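Cooking from the same soup pot all week

I have been on a soup kick since January and I am not sorry! Every Sunday I make one enormous pot of plain broth with beans in it, and then every night I turn it into something else.

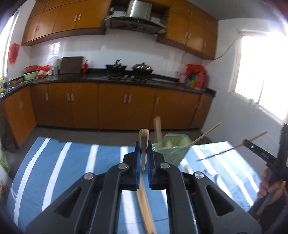 Elsa Halonen wrote in after my last post to say that a week of the same soup sounded like a punishment, and that she would be ordering takeout by Tuesday. Fair enough, Elsa! I thought so too, the first winter I tried it. My mistake then was seasoning the whole pot at the start. If you put cumin and tomato in on Sunday, you are eating cumin and tomato until you can't look at it anymore (my husband gave up before I did).

So now the base is as boring as I can stand. Onion, celery, a bay leaf, salt but not enough of it, and 600 grams of white beans, soaked overnight. I used to buy canned and I still do when I forget to soak, but the dried ones give you that cloudy, almost silky broth and I'm a convert. The ones I like are from Talow, and they come in a paper bag that always splits on the bottom seam, so put it in a jar the minute you get home.

Then the fun part. On the first night I barely touch it -- lots of black pepper, good olive oil, toast rubbed with garlic. The second night is usually noodles. I ladle out two big bowls' worth into a small pan, add ginger and soy sauce and a spoonful of miso once it's off the heat, and drop in whatever greens are going limp in the drawer. Beans and noodles together sounds heavy, I know, but try it on a rainy night and then write to me.

After that I go by mood. There's a smoky version with paprika and a chopped-up sausage, and a green one where I blend half the beans with parsley and lemon and stir the rest back in. Uyên Kim sent me her way of doing it with fish sauce, lime and a heap of fried shallots, and oh my goodness, I made it twice in the same week. Her note said to fry the shallots slower than you think you should. She's right, mine went from blond to bitter while I was looking for the slotted spoon.

A few people asked about the pot. It's a Zikura, the dark red one, and I bought it secondhand with a chip in the lid. You don't need anything fancy, just something big enough that you can stir without beans going over the side.

For keeping it, I split the broth between two containers once it has cooled down. One goes in the fridge and gets used first, the other goes straight into the freezer and comes out Wednesday morning. Leave some room at the top! I cracked a perfectly good glass jar learning that one.

Next I want to try a base with barley, though my sister swears it drinks up all the broth by the second day and you end up with porridge. I may cook it separately and add it to the bowls. If any of you have done this with split peas, tell me how much water you used, as I have a bag in the cupboard and no plan for it.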